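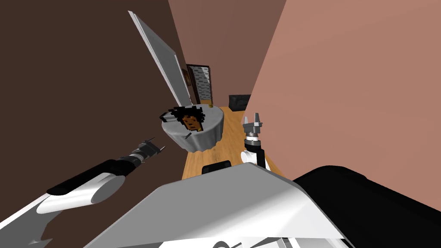
Section 7: Setting up the water softener

Read this section through before you turn off the water. The Camora softener is fitted on the rising main, after the kitchen cold tap branch, so that drinking water stays unsoftened.

1. Close the main stop tap and open the lowest cold tap in the house to drain the pipe.
2. Stand the cabinet on a firm, level floor. The floor must be able to bear 125 kg when the cabinet is full.
3. Push the inlet hose on to the valve marked IN and the outlet hose on to the valve marked OUT. Tighten by hand, then give each nut a quarter turn with a spanner.

Caution: do not use jointing paste on the plastic threads.
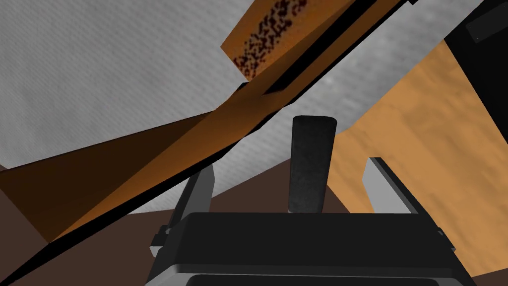 4. Run the drain hose to a standpipe or outside gully. Leave an air gap between the end of the hose and the water level.
5. Fit the overflow elbow to the side of the cabinet. The overflow pipe must fall all the way to the outlet.
6. Open the stop tap slowly and check each joint for drips.

Setting the hardness

7. Hold SET until the display flashes. The factory code 668 appears first. Press SET again to clear it, then enter the hardness figure from your water supplier.

Note: the meter counts litres used. With the factory setting it starts a wash after 1,641 litres.
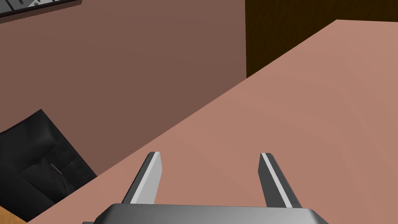
Can I use table salt if I run out of tablets?
Use tablet salt only. Fine salt packs down in the bottom of the cabinet and can block the brine valve.

8. Fill with salt to the line inside the cabinet and replace the lid. Do not add water; the valve does this at the first wash.
9. Press and hold WASH to start the first cycle. Leave the taps closed until it has finished.

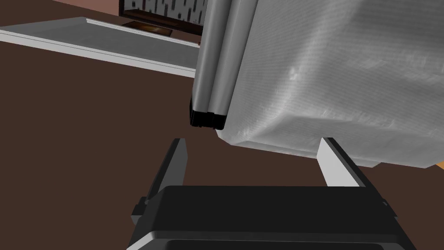
Hashmi writes that the first few litres from the hot tap still felt hard after the cycle, and that it took two days for the old water in the cylinder to clear. Allow for this before changing the setting.

10. Record the date and hardness figure on the card inside the lid.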